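A morning at the Preltwood memorial centre

I'd been meaning to get over to Preltwood for years, and in January I finally had a free morning and a full tank. The centre keeps the record of the raids on Jotov and Privach, the two farming villages that were attacked on the same night, and it was having an open day, so in I went.

It's a plain building at the back of the old bus station (park on the road, the yard floods). Entry was free, and I was handed a leaflet and pointed towards the long room, where the names are. There are 117 of them for Jotov and 20 for Privach, painted by hand on the wall, families together. I read every one and it took me a good while. You get to a run of the same surname and then you just stop for a bit.

The next room is about the people who got away. About 270 of them walked to Palma over two nights, mostly along the river, and there's a big map with their route in red thread. I hadn't understood how far it was! The recordings are the best thing in the whole place. You sit on a bench with headphones and someone tells you what they took with them: a radio, a bag of seed, somebody else's baby.
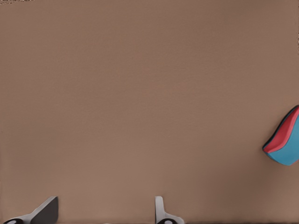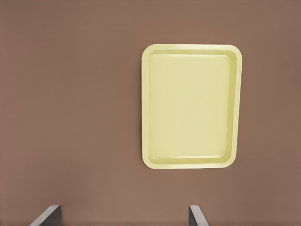

Brown surface in both, yellow tray in the second.

After that I went to the talk upstairs, on how the numbers were put together. The first reports gave a much higher figure for Jotov, then a much lower one, and it was years before the lists were checked against school registers and clinic books. A bit dry in places, but I was glad I stayed – there was a long argument at the end over whether people who died later in Palma should go on the wall too. They haven't settled it.

Downstairs there's tea and a small shop, mainly booklets. I bought the one on the river route and have nearly finished it.

If you go, allow a whole morning and do the recordings before the talk, as the bench fills up afterwards. The last bus back leaves from the front of the station, stand two, and it was early the day I was there.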